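Learning to sleep again (a progress report of sorts)

I have been a rubbish sleeper since I was 16, when I had a Saturday job at a bakery that began at an hour I still think of as night. I'm 47 now and the bakery is long gone, but my body never got the memo. It wakes me up well before the alarm and then lies there being pleased with itself.

Some of you asked how the no-screens-after-nine thing was going. It lasted six nights! Which is longer than the magnesium, and a lot longer than the meditation app with the man who whispers. I can't bear the whispering man. I kept waiting for him to tell me he was in the wardrobe.

So in November I gave in and went to see a woman called Eluned Wynne, who runs a little sleep group above the chemist in Prindport on Tuesday evenings. I nearly didn't go. It was raining sideways and I'd convinced myself it would be scented candles and everybody lying on mats. It was tea, a circle of very hard chairs and a room full of people with the same grey look round the eyes as me, and I can't tell you how cheering that was.

Eluned's big idea (she says it isn't hers, it's what all the clinics do) is that I was spending far too long in bed. I'd been going up at half nine in the hope of catching something. She had me stay up until midnight and get up at six whatever happened, weekends included, no naps, no "just resting my eyes" on the sofa. If I was lying there wide awake and getting cross, I had to get out of bed and go and do something dull until I felt sleepy again.

The first fortnight was horrible. I put the milk in the cupboard and I cried at a programme about canals. I said something to Osian about the way he loads the dishwasher that I have since apologised for. Staying up until midnight sounds easy when you're an insomniac, but the stretch after ten is like wading through porridge, and the second you're allowed into bed you're bright as a button, and then you have to get up and go and find your dull thing.

The dull thing took some working out. Reading was no good, as I'd just want to know who did it. Ironing was fine but the board screeches. I tried a jigsaw, a harbour at dusk with 200 pieces of practically identical water, and ended up still at it when the birds started, so that was banned as well. Bowen the cat thought the whole arrangement was marvellous and turned up for a second breakfast each time he heard the stairs.

What worked in the end was sorting. Buttons, then the drawer with the batteries in it, then old photos from the shoebox. I had the lamp on low in the kitchen, a blanket round my shoulders and the radio murmuring away about shipping. Fifteen minutes of that and my eyelids would start to go.
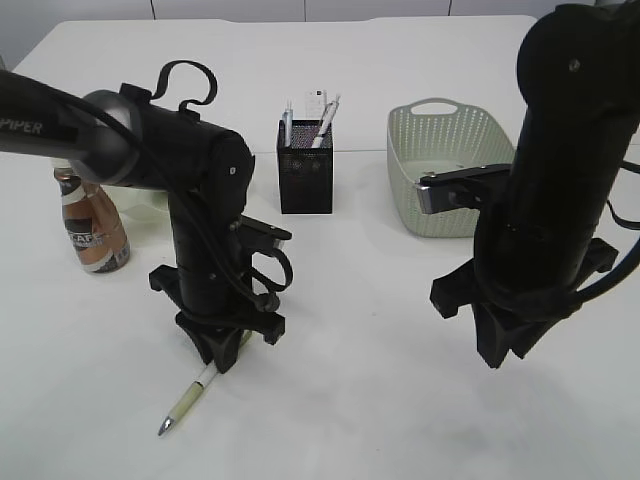
I never go near the clock on these little outings, by the way, and that's the rule I'd pass on before any of the others. I turned the bedroom one to face the wall and put my phone in the bread bin. Once you know it's ten past three you start doing sums, and there's no way back from sums. The other thing is to clear a surface before you go up, so you aren't faced with the whole day's clutter when you come down in your socks. I'd like a table like that white one, with just a few everyday things standing on it and plenty of bare space between, though I could do without a pair of big black arms coming at me in the small hours, even with PIPER written on one of them as if it had come to be introduced. Mine is pine and mostly covered in post. I've got it down to the fruit bowl and the button tin, and for our house that's practically a monastery.

Anyway, results. I now sleep from midnight until a bit after five most nights, with perhaps one trip downstairs, and Eluned has let me bring bedtime forward by a quarter of an hour. You've never seen a grown woman so excited about a quarter of an hour. Osian says I've stopped sighing at the ceiling, which I didn't know I did.

I'm still having one coffee, before eleven, and I'm not giving that up for anyone. Next time I'll write about pillows, as I've now bought three and have Opinions. If any of you have cracked the early waking, leave me a comment, but please, no more lavender.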